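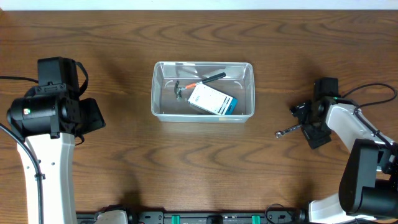

Household Storage and Small Repairs
Handout for Unit 2: Sorting Small Tools into Bins

Custivcombe Evening Courses
Version of 10/10/2020

What we do in this unit

In the first unit we spoke about shelves and the weight they can carry. Now we go down to the smaller things: the hammer, the screwdriver, the tape measure, the boxes and packets which come home from the shop and then live in a kitchen drawer for years. The aim is that at the end of the evening every participant can sort a mixed drawer into open bins and can explain to another person in the household where each thing belongs. The explaining is the harder part, in my experience.

Please bring your own drawer contents in a bag. Do not clean them up at home first.

Words we use

Bin: an open container without a lid. For this course a clear plastic one is best, with walls that go a little inward to the bottom.
Loose tool: a tool that has no case of its own.
Packet: anything still in its shop packaging, opened or not.
Home: the place where a thing returns after use. One thing has one home.

Clear or colored bins?

Both are possible. I recommend clear for small tools. When the bin stands on a shelf at eye height, you see a hammer handle from the side and you do not need to take the bin down. Colored bins look more calm in a living room, but then you must write labels and also keep them true. A wrong label is worse than no label.

A clear bin has also weak points. It shows dust, and it gets scratches on the floor from metal parts. If this disturbs you, put a piece of felt or an old kitchen towel inside. The Marchetti bins that we have in the classroom are already quite scratched and they still do their work.

Hammer in the bin

A small claw hammer is nearly always too long for a small bin if you lay it parallel to the wall. Lay it diagonally. The head goes to one corner and the grip to the opposite one. Most of the weight is in the head, so a light bin with the hammer in it will want to tip when you lift it only from the grip side. Take the bin with two hands, or put the head at the side where your stronger hand is.

Check the hammer before you give it a home:

– Does the head sit tight? Hold the handle and shake it.
– Is the striking face clean? Old glue or paint makes the nail slip.
– Is the grip whole? A rubber grip that turns in the hand should be glued again or replaced.
– Is the claw free of bent nails?

A hammer with a loose head does not go in the bin. It goes on the repair table.

Packets

Many people ask if a packet may stay together with a loose tool. My answer is yes, when they are used for the same job. Picture hooks may live with the small hammer. Batteries may not, and neither may anything that leaks or that can be pressed open by a heavy head.

Keep the printed side up, so the name can be read without touching. If the packet is already torn, move the contents to a jar and cut out the part with the size and the product code. Put this piece in the jar too. You will be glad of it in the shop.

Sandpaper is a special case. Grits 40 and 800 look different enough, but once the back is wet or torn, the number is gone. Store it flat and in its own sleeve.

Exercise A (in pairs)

1. Empty your bag on the table.
2. Make groups by job – hanging, measuring, cutting, gluing. What fits in no group stays at the side.
3. Choose one bin for each group. Put the heaviest thing in first, then the packets.
4. Change places with your partner. Ask for one thing by name and see how long your partner looks for it.
5. Discuss what was difficult to find, and move it.

Exercise B (at home)

Do the same with one real drawer. Write down what had no home before and which home it has now. Half a page is enough. Also write one thing that another person in the household did not agree with, and how you solved it.

Common mistakes

Bins that are too big. In a big bin the small things travel under the big ones, and after some weeks it is a drawer again.

Bins that are too full. The rim should stay free, so that a second bin can stand on it if the shape allows.

Sorting by color or by shop. It looks nice for one evening.

For the next unit

We continue with screws and wall plugs in January. Please read the chapter on fixings in the Varkura home guide and bring one wall plug that you do not know the size of. The room is the same, entrance from the side of Teltska street.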